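Programs > Grant Reporting > Applied Autonomy

Home | About | Awards | Reports | Contact

Skiltton Controls Group
Interim Progress Report to the Huenchumán Fund
Submitted May 8, 2022

1. Summary of the period

Work during this period concentrated on the Gondon planning stack, which coordinates two arms over a shared table. The perception module has been moved to its second release, the motion planner now handles both arms in a single query, and the logging tools requested at the January review are in regular use. Integration of the recovery behaviors is behind schedule and is discussed in Section 4.

2. Perception

The basket detector was retrained on 3,093 labeled views. The earlier release treated each basket as a solid box, which produced poor estimates of the rim and caused the planner to reject reachable grasps. The present release estimates the rim and the interior separately. Openwork sides remain the main source of error, as depth readings pass through the gaps and return points from the table behind. A filter for this condition has been merged and is under evaluation.
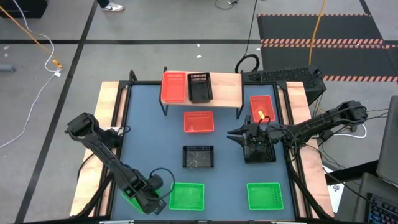
3. Two-arm planning

The planner assigns each basket to an arm, generates a path for both arms, and checks the paths against each other before either is released to the controller. Assignment was previously fixed by a line down the middle of the table. It is now computed from reach, clearance and the position of the other arm. Dense layouts are the principal test of this change. With nine baskets in three colors on the table and its raised shelf, a gripper lowered into one basket must clear the rims of its neighbors, and the other arm can hide a basket from view, as the left arm does with the green one at the front. The planner therefore keeps the last confirmed pose of a hidden basket and widens the safety margin until the basket is seen again.

The regression suite for this component contains 402 recorded layouts. Of these, 61 still end in a planning timeout, most of them involving baskets placed close together on the shelf. Reducing this number is the first priority for the next period.

4. Recovery behaviors

The controller stops safely when contact is detected, but it does not yet replan without operator approval. The delay follows from a change in the Drellell message format, which required the controller interface to be rewritten. The new interface passes its unit tests. Trials with both arms have not started.

5. Tooling

Each run now produces one log that combines joint states, detections and planner decisions on a common clock. The replay tool can step through a run at 40 percent of normal speed or slower. Documentation has been completed for the log format and is in draft for the replay tool.

6. Plan for the next period

The group will complete evaluation of the depth filter, address the shelf timeouts, and begin two-arm recovery trials. No change to the approved budget is requested. A revised schedule for Section 4 is attached as Annex B.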